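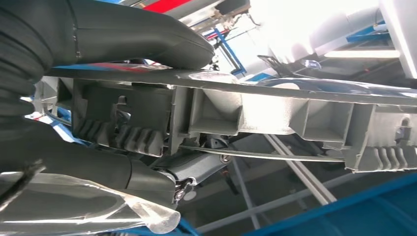

Gray molded plastic, ribbed on the underside.

Progress report, Serberg Repair Library
4/18/21

Hi all,

Second report on the grant, and I have a lot more to tell you than I did in the winter! When I last wrote we had keys to the old shop on the Ekum side of Serberg, a very cold back room and a pile of donated shelving. We opened the doors in March and it has been busy ever since.

Quick reminder of the deal: people bring in household things that have quit working, we help them fix what we can, and they can borrow tools to take home. You gave us 4000 for the first year. So far I've spent 500 on hand tools and 300 on the electrical safety tester (it was used, but it came with a fresh calibration sheet, so I jumped on it). Rent is paid through the summer. The rest is sitting in the account, and I'd like to move another 500 from the printing line to spare parts if that's okay with you. We barely need flyers. Word gets around at the Grondeten market faster than I can staple anything to a pole.

What comes through the door? Lamps, mostly. Lamps and toasters and vacuum cleaners, then a whole run of sewing machines after the school in Seol asked for costumes. I was nervous about the sewing machines, but most of them wanted a good cleaning and a new belt, and a couple went home the same afternoon. The vacuums are harder. Clips snap, and you can't buy the clip, you have to buy the whole housing, if anyone still sells it. I keep a drawer of salvaged bits now and it's getting used a lot.

The tool lending is slower than I planned. People are shy about taking a drill home, I think, or they're worried about breaking it. I dropped the deposit at the end of March and that helped some. I also put the borrowing rules on one page instead of four, which I should have done at the start.

Two things are behind. The Saturday soldering class hasn't happened yet (I couldn't get the room vented in time) and the online catalog is still a spreadsheet. I've got a fan on order for the first one. For the second, I'd love a bit of advice if anyone on your end has set up a lending catalog before.

Next up is the bike stand, a proper sign for the front window, and longer evening hours once it stays light. I'll send the receipts in a separate envelope, and please let me know about the spare parts money before I reorder belts.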